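Preparing and Storing Obituary Clippings and Funeral Programs

Home Paper Care, sheet 5
Compiled by Nazma Khondokar, Bamdale Family History Room
Revised 1 October 2026

Newsprint contains lignin and residual acid. Left in a drawer it yellows, then turns brittle at the folds. The steps below slow the process for obituaries, death notices, memorial cards and service programs kept at home.

Before handling

Wash and dry your hands. Cotton gloves are not recommended for newsprint; they snag on torn edges. Clear a flat surface larger than the full newspaper page and wipe it dry.

Copy first

Scan or photocopy the notice before doing anything else. Scan at 600 dpi in color and save as TIFF, with a JPEG for sending to relatives. Include the page header with the name of the paper and the date. If the header is on another part of the page, scan it separately and give both files the same name with a and b added. Print one copy on acid-free paper. For most families the copy becomes the reading version and the original stays in storage.

Cutting

Use long-bladed scissors or a metal ruler and a fresh craft blade. Leave a margin of 1/4 inch on all sides. Where a notice runs over two columns or continues on a later page, keep the pieces in one sleeve and do not join them with tape. Household tape stains paper within a few years and the stain is permanent.

Flattening

Open folds with a bone folder or the back of a spoon. Place the clipping between two sheets of blotting paper under a heavy book for five days. Do not iron it, and do not use steam. Programs with staples should be opened and the staples lifted out with a thin, blunt blade. Rust marks are left alone.
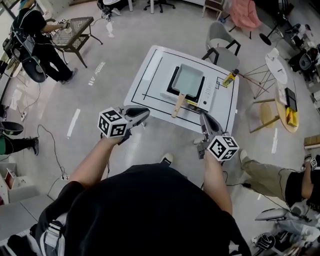

Sleeves and boxes

Use uncoated polyester sleeves. PVC sleeves, usually identified by their smell, should be discarded. Put a sheet of buffered paper behind each clipping. Color photographs go in separate sleeves with unbuffered paper. Store sleeves flat in a lidded box in an interior closet. Attics, basements and kitchens are unsuitable.

Labeling

Write on the backing sheet in soft pencil, never on the clipping. Record full name, maiden name, dates of birth and death, newspaper, page number, and the name of the person who supplied it. For example:

Castaño, Rocío. Jelbridge paper, May 2000, p. 5. From T. Mridha.

Laminating

Do not laminate. Heat and adhesive damage the paper and cannot be reversed. Items already laminated should be scanned and boxed separately.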